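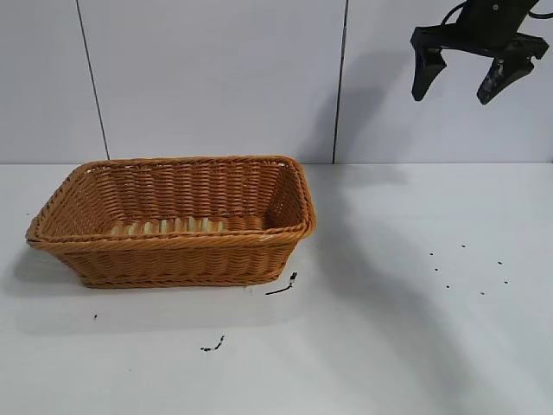 Veltura Grasp Planner: Frequently Asked Questions

Which objects does the planner handle by default?
Rigid and semi-rigid objects that stand clear of their neighbors. Open containers, such as an empty woven basket, go through the rim planner, which looks for a graspable edge. Everything else goes through the body planner.

How does the rim planner pick a grasp?
It fits a closed curve to the highest edge of the segmented object, samples candidate poses along it, and scores each one for wall thickness, finger clearance inside the container, and reach. The default is 300 samples. Lowering this to 100 shortens planning time but tends to miss usable poses on the short sides.

Why does the basket come back as two objects?
Woven surfaces give patchy depth. If the floor and walls differ in tone, the segmenter may split them. Raise merge_distance one step at a time until the parts join. Do not raise it past the spacing between separate objects on your table.

The planner reports small obstacles on an open part of the table. What are they?
Usually specks or marks on the surface. Set min_cluster_height to 3 mm and they will be dropped. A thin strand lying next to the object may still be attached to its mask. Wipe the table or edit the mask by hand.

Do shadows affect the result?
They can affect color segmentation on a white tabletop, mainly near the base of the object. Depth-only mode ignores them. Mixed mode is the default and weights depth higher.

Where should the gripper wait between plans?
Above and to one side of the object, fingers open, so that the rim stays in view. The wait pose is stored per station in park.yaml.

Can I use custom fingers?
Yes. Supply a collision mesh for each finger and the open and closed widths. Parallel and tapered paddles are both supported. Grippers with more than 2 fingers need the Trularach plugin.

Does the planner run without a GPU?
Yes, with depth-only mode. Expect about 2 seconds per plan.

Who do I contact about a failed plan?
Send the plan log and the point cloud to Boglárka Nyitrai. For driver faults, write to Eimear Kavanagh.

Last revised Fri 6 August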